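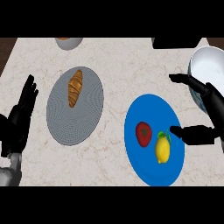
Eirlys Skyrme
Research Fellow in Work and Automation, Plernness

4.2 What the kitchen staff stopped doing

The Fesano canteen serves 300 breakfasts a day, and before June every one was plated by hand. Management called plating "the simple bit". The 18 staff we interviewed had other names for it, most of them unsuited to a journal.

Planning for the two-armed system began in simulation (Figure 3). In the rendered layout a croissant has a placemat to itself, while a tomato and a lemon share a blue plate, with the fingers of the right hand just short of the lemon. Staff shown the layout asked who had ordered a lemon.

Their second question was more useful: who tops up the bowls? The project plan gave this task no name and no minutes. By the end of the trial it filled over a third of the morning shift, and was still missing from the rota. Two workers described themselves as "waiting on the waiter".

Pay grades did not change. Job titles did, from kitchen assistant to cell attendant, a promotion that came with a new badge. We return to the badge in Section 5.

Figure 3. Simulated counter with two robot arms, used in layout planning.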